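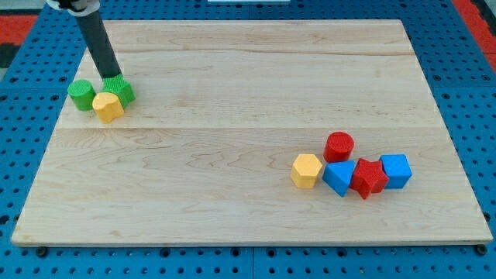
Condside Woodworking School Opens Its New Home on Yazzie Street

Evening and weekend classes begin in January, with free bench time for neighbors every Thursday

CONDSIDE – The Condside Woodworking School is moving into a bigger home! After years of squeezing benches into a rented basement, the school will open its doors this January in the old Orirel shoe warehouse on Yazzie Street, with room for more classes, more students and a lot more lumber.

The new building gives the school 2000 square feet of shop floor on one level, plus a classroom upstairs with good north light and a wood store along the back wall. Students who remember carrying tabletops up the basement stairs, one person at each end and a third calling out the corners, will be glad to hear that the warehouse has a loading door wide enough to back a pickup through.

"We love the old basement and we will miss it a little," the school said in a statement to its students. "But we had a waiting list of 219 people for beginner classes last fall, and there was no way to fit them in. Now we can start saying yes."

The basement shop had six benches. The new one has 10, all built by students in the advanced class over the spring and summer. The tops are hard maple and the legs are Douglas fir salvaged from the warehouse's own loading platform, which had to come out when the floor was leveled. Each bench has a front vise and a tail vise, and two of them are built lower so that people who work seated can use them comfortably. Younger students will like those too.

WHAT'S ON THE SCHEDULE

The first season leans toward beginners. First Cuts, the school's six-week introduction, runs on weekday evenings and again on weekend mornings. Students learn to read a board, mark a line, saw to it, and plane an edge straight enough to glue. Everyone finishes with a small wall shelf, and plenty of people go home and make three more for relatives.

Other classes on the opening schedule include:

Edge Joints and Panels. How to match grain, joint two boards and glue them up flat. This one is often requested by people who want to build a table and have found out how wide a table is.

Sharpening Without Fear. One long evening with chisels, plane irons and water stones. Bring your own dull tools, the worse the better.

The Small Cabinet. Ten weeks, one dovetailed wall cabinet with a frame-and-panel door. Students should have taken First Cuts or be able to show something similar they have made at home.

Finishing. Oil, shellac and wax, with a sample board in each that students take home and write on the back of. Please wear clothes you don't mind staining.

Spoons and Bowls. Green wood carving, taught outside in the yard when the weather allows. In January it probably won't, so the first round will be upstairs with a tarp down.

A family class, with one adult and one child sharing a bench, will be added in spring. The project will be a step stool. The family class filled up in one afternoon the last time it was offered, and this time there will be two sections.

BENCH TIME FOR NEIGHBORS

The part of the move the school is most excited about is Open Bench. Every Thursday, from 5 p.m. until 9 p.m., anyone who lives in Condside can come in and use the hand tools for free. A teacher will be in the shop the whole time to answer questions, help somebody figure out why a chair wobbles, or lend a clamp. Chairs that wobble are expected to make up a good part of the evening.

People using Open Bench don't have to be students, and they don't have to sign up for anything later. They do need to sit through a short safety talk on their first visit, wear closed shoes and tie back long hair. Power tools stay off during Open Bench. The machine room is open only to students who have taken the machine class, and that rule came with us from the basement.

Open Bench is paid for by a two-year gift from Clultar, the hardware store on the corner of Yazzie and Mill. Clultar is also giving the school its wood glue, sandpaper and pencils for the first season, and store staff have already been by to help hang the tool racks. The school is very grateful, and would like everyone to know that the pencils are the good flat kind that don't roll off a bench.

WHERE THE WOOD COMES FROM

Almost all the lumber used in classes is cut within a day's drive of the school. Maple, ash and cherry come from a family sawmill up the valley, rough sawn, and then dry in the wood store until they are ready to use. The new store holds much more than the old one, so the school can buy a whole log at a time and keep its boards together. For students making a panel or a tabletop this is wonderful news. Boards from one log match in color and figure in a way that boards picked from a mixed stack seldom do, and choosing which face goes up and which edge meets which is some of the most enjoyable work in the craft. It can also take an entire evening, and teachers have learned to plan for that.

Offcuts go in the free bin by the side door. Bigger pieces will be set aside for the middle school's shop class, and shavings go to gardeners who ask. Please bring your own bag.

OPENING DAY

The school will hold an open house on the first Saturday in January, from 10 a.m. to 4 p.m. Visitors can try a hand plane, watch a panel being glued up, sniff the difference between cherry and ash, and walk through the machine room while everything is switched off. Teachers will be around all day, and the students who built the benches will be there to show how the vises went in. There will be cider and doughnuts in the upstairs classroom, away from the sawdust.

Admission is free. The side entrance has a ramp, and the shop, restroom and wood store are all on the ground floor. The classroom is reached by stairs for now; a lift is planned, and until it is in, any class with a student who needs one will meet downstairs.

Registration for the winter season opens the morning after the open house, in person at the shop or by phone. People on the waiting list will be called first, in the order they signed up. A limited number of half-price places is set aside in every class, and anyone can ask for one at registration without filling out a form.

ABOUT THE SCHOOL

The Condside Woodworking School is a nonprofit that teaches hand and machine woodworking to adults and families. Classes are small and most teachers are former students. The shop is at the old Orirel warehouse on Yazzie Street, across from the bus stop, with parking behind the building.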